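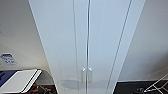 3 min read

A set of house rules for robots that open doors and pull handles came into use at Grastach in June. It runs to nine pages, and Jasper Baert wrote most of it.

The first rule covers contact. A gripper may rest against a handle, but it may not pull until the finger is seated and the operator has confirmed it. Pull force starts at 50 newtons – anything higher needs a second signature.
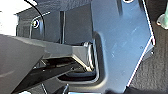
The second rule is about stopping. Every run has a named person at the stop button, and that person does no other job. Dilwyn Pugh, who trains operators at the Clemham site, wanted this written down before anything else.
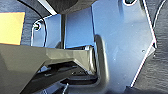

Logging takes up more pages than any other subject. Each contact is recorded with the part, the approach and the surface behind it. A fingertip set just inside a curved bar, with blue panel directly behind, goes down as a close contact and is run at the lower speed. Baert says 200 entries were checked by hand before the wording was settled.

Furniture has its own section. Doors are opened fully before an arm goes inside, and clothing is treated as a snag risk. 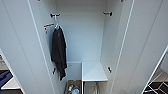
The wardrobe with both doors open and a dark garment on its hanger.

The rules are due for review on Sun 31 August.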